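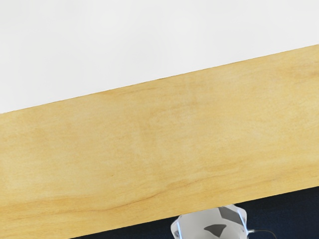 Home | Music | Science | Animals | Ask Us

How does an echo pedal work?

Ever shouted in a tunnel? Your voice comes back. Hello – hello – hello. An echo pedal does that for a guitar. No tunnel needed.

First, the guitar. Strings wobble. Little magnets under the strings pick up the wobble and turn it into electricity. Off it goes down the cable.

Next stop, the pedal. A small box on the floor. You press it with your foot, becuase your hands are busy playing!

Inside, a chip remembers the sound. Just for a moment. Then it plays it back, a bit quieter. Then again, quieter still. Until it fades away.

How long is the wait? We measure it in milliseconds. There are 1000 of them in one second. Set the pedal to 200 and the echo comes really fast. Set it to 1000 and you wait a whole second – long enough to play another note on top.

Most pedals have knobs. The Bratex Meveo has three:
Time – how long you wait for the echo.
Repeats – how many echoes you get. Turn it low and you might hear 6 or 7.
Mix – how loud the echoes are next to the real note.

Old echo machines had no chip. They used a loop of tape, going round and round. One part recorded the sound, another part played it back a bit later. Big heavy things. Tape wore out too, so you had to keep changing it.

Try it yourself. Clap once near a big wall outside, then walk further back and clap again. Does the echo take longer? It should do, the sound has futher to go.

Filed under: Music > How Things Work
© Stosska Kids May 2025 | Contact us | Back to top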